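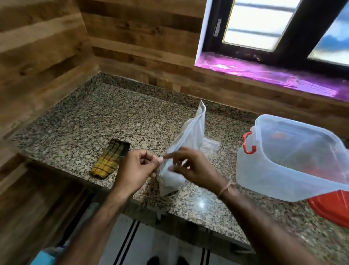 Figure 1. Both hands at the mouth of a plastic bag on the granite counter.

Dredus: A Kitchen Arm That Opens Bags, Within Reason
Denise Fairclough
Final report, Applied Mechatronics, Breltcombe College
Project advisor: Glenys Hartley
11 April 2019

1. What I said I would build

My proposal in January promised a countertop robot arm that would "open, hold and empty common food packaging." Glenys Hartley wrote "which packaging?" in the margin and I wrote back "all of it." The project has since been narrowed to thin plastic bags, already untied, standing more or less upright. I would like it noted that this is still a lot of bags.

Dredus is a small arm bolted to a board that clamps onto the edge of a counter. It was built in my kitchen, with the noisier cutting done at the Crabtree shared workshop, where I now have a shelf and a reputation for leaving aluminum swarf in the sink.

2. How hands do it

Before designing the gripper I spent a while opening bags myself and trying to notice what I was doing. In Figure 1 the left hand has one edge pinched between thumb and fingers, and the right index finger is on the other side of the opening. One hand holds and the other one fusses. I had planned on a single gripper that would somehow do both jobs, and I had already drawn it, with shading.

The plastic is also worse than I remembered. It is crinkled, you can partly see through it, and the top folds over into a point that has no obvious front or back. A person sorts this out by feel while thinking about lunch. My arm has no feel and cannot think about lunch.

3. The build

The final version has two fingers on the arm and a separate fixed clamp on the board. The clamp plays the left hand. I put the bag edge into it myself, so the word "autonomous" has been removed from the title. The fingers come in from the right, one with a strip of soft silicone on the tip, and try to drag the near layer of plastic away from the far one.

Shoulder and elbow run on Davberg servos, bought used. They are rated for more than I ask of them and complain anyway. The rest of the arm is aluminum strip, printed brackets and a length of curtain rod that was meant to be temporary. Total spend was 110 dollars, not counting the first control board, which I wired backward and prefer to remember as a training expense.

The code is a fixed sequence: approach, touch, drag, pinch, lift. If the motor current on the pinch is too low, it decides it has caught nothing and starts again from touch. I set a limit of 2 retries after an evening when I left it unlimited and came back to find it still stroking the bag with great patience.

4. Testing on the counter

I tested at home because that is where the arm is supposed to work, and because the Crabtree benches are flat, matte and well lit, which felt like cheating. Granite turned out to be a poor choice for the sensor I used to find the bag. The speckles are black, grey, white and tan, so there is always some patch of counter the same brightness as whatever is on it. Polished stone also throws glare from the window. I moved the arm to the other end of the board, which helped in the mornings.

Weight mattered more than I expected. With 300 grams of rice in the bottom, the bag stayed put and the drag step usually separated the layers. With a nearly empty bag, the finger pushed the whole thing along the counter – slowly, and always toward the edge. A rubber mat under the bag slowed this down without curing it.

Folded-over tops remain unsolved. The finger catches the fold, the current rises, and Dredus lifts with total confidence while the bag stays shut. As far as the code is concerned this is a success. I have left it in the log as one, with a note.

5. What I would change

The clamp should become a second arm, which I knew by February and avoided because of the money. The silicone tip picks up flour and stops gripping, so it needs to unclip for washing. I would replace the current check with a small force sensor in the fingertip, and I would replace the curtain rod.

Glenys asked at the last review whether the arm was faster than opening the bag by hand. It is not. She asked whether it was more reliable, and we moved on to the wiring diagram, which is in Appendix A.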